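4 min read

Grevar sorting arm, first 37 days in our packing shed. Review by Nnamdi Effiong, Aug 28, 2024

Short version: good machine, bad manual, and it moved the hard part of the job somewhere else.

We run mixed fruit boxes. Before the Grevar, every piece got picked up, turned over, graded by a person. Eight hours of that and your wrists know it. Now the arm does the lifting and the software (Preditz, comes with it) makes the first call on grade. Anything it isn't sure of goes to a screen and one of us decides.

Setup took 2 days. Should of been one. The trainer mode is decent, you practice on rendered fruit before you touch the real line, and so does the software. Skin marks, speckle, fruit on top of fruit, all that.

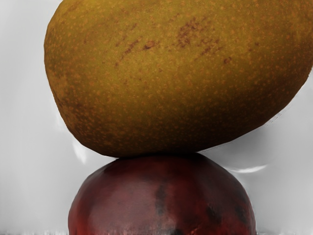

Speckled skin was our biggest headache. Out of the box it flagged natural freckling as damage and the review screen filled up fast. Two evenings of correcting it and things calmed down. Still fussy with anything dark red and shiny under our lights. We moved a lamp. Helped a bit.

What changed for people: less lifting, more looking. Marge and the older hands like it, no more sore shoulders. The younger guys say the screen makes them sleepy, and I believe them, I've done the shift. We rotate every 40 minutes now. Was an hour at first, too long, grading got sloppy.

Same headcount. I was asked that a lot before we bought. What did go is overtime, and for a couple of people that was real money. Talk to your crew about it up front. I left it too late and got an earful, fair enough.

Gripes: the alarm is far too loud. Manual jumps from section 3 to 5. Support answers quick but keeps sending the same pdf. We also tried the Rokix before this, gentler on soft fruit, but much slower and teh screen was hard to read with gloves on.

Would I buy it again, yes. Wouldn't put it in a shed with only one person on shift though. Will update after the pears are done, belt guard is on order.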